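Nevia Hardwax Oil, Satin - Kershaw Finishes

Nevia hardwax oil for tables, desks, shelves. Satin. Low smell. One can does most dining tables, two coats, with a bit left for touch ups. 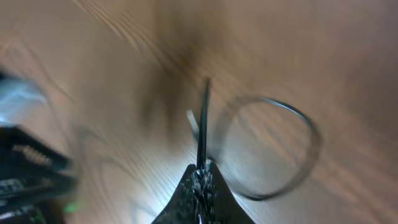

Page last changed: Aug 25, 2023

Price is $89 the can, up from January. Sorry. Item no. 434. Small tins are back in stock, ask Ashley Hollis at the counter.

How to use. Sand to 150 then 220, vacuum, wipe down. Stir it, dont shake. Thin coat with the grain.

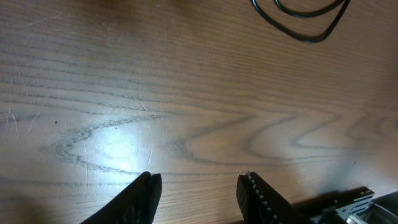
Leave 15 minutes, then buff off everything that hasn't soaked in. Second coat next day, even thinner. Light use after 8 hours, no hot mugs for a week.

Works over bare wood and old oil. Will not take over varnish or poly, strip first. Bodix stripper is fine for that, rinse it well.
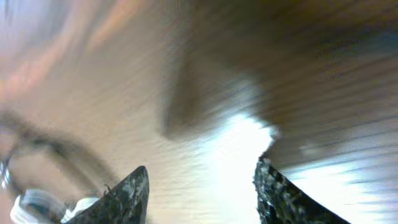 Colors: clear, honey, walnut. Honey goes darker than the sample card on oak so test underneth first.

Rags can catch fire. Lay flat outside to dry or soak in water before binning.
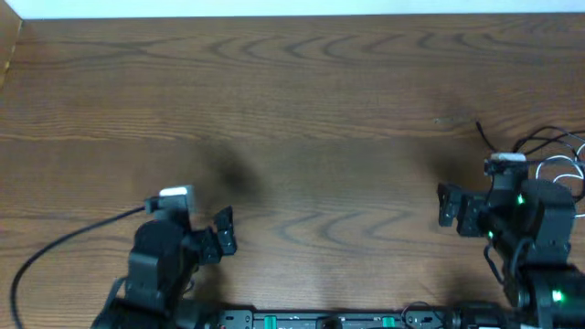
Pickup or delivery. Trade accounts, email Dennis Lambert. No returns on opened cans.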